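HSP 408 Institutional Kitchen Practice
Unit 5 Handout: Racking, Draining and Storage of Cups and Mugs
Karagiannis Hall, Room 24
Revised 2/19/18

Read before the lab. Bring the handout with you; the rack loading sheet is filled in at the station.

5.1 Scope
This unit covers hand-washed drinkware only. Plates, bowls and flatware are in Unit 6. Machine racks are in Unit 8 and follow different spacing rules.

5.2 Terms
Rim: the open edge of the cup, the part that touches the mouth.
Foot: the ring or flat surface the cup stands on. On many mugs the foot is recessed, and the recess holds water when the mug is inverted.
Bare wire: any part of the rack base with no item over it.
Near side: the long side of the rack facing the person loading it.

5.3 Why items are air dried
Towels move soil from one item to the next. In this course all drinkware is drained and air dried, and towels are used on the countertop only. Drying time depends on shape, wall thickness and air movement. A thick mug with a recessed foot is usually the last item to dry — check the recess before you check anything else.

5.4 Loading procedure
1. Wipe the countertop and set the rack down level.
2. Rinse each item and shake it once over the sink.
3. Place the item rim down on the wire.
4. Load tall or wide items first, toward one end. Fill in with small cups.
5. Turn handles into open space. A handle resting against a neighboring cup will tip one or both of them.
6. Leave bare wire between items wherever the load permits. Do not stack or nest.
7. Leave the load undisturbed for 30 minutes, then inspect.

A full load is not the goal. With mixed sizes, stop when the next cup would have to lean on another one.

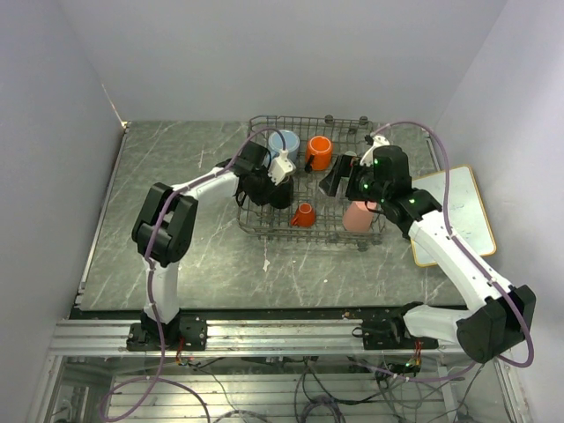
MIXED LOADS

Cups of different sizes and colors share one wire rack, with the large light-blue mug at the far left and the orange mug directly beside it. Note the handle directions and the wire left open along the far right section. The pink cup at the near right corner sits at a slight tilt. In the lab, record a tilted item as "T" on the loading sheet and set it level before timing begins.

5.5 Unloading
Lift by the handle or the outside wall. Keep fingers off the rim. Items with water in the foot recess are tipped over the sink and returned to the rack. Dry items go to the Sidley shelf, rim down on the mat.

5.6 Lab record
Enter station number, items loaded, time in, time out and any item returned to the rack. Write legibly — sheets that cannot be read are not graded. Submit before leaving Room 24.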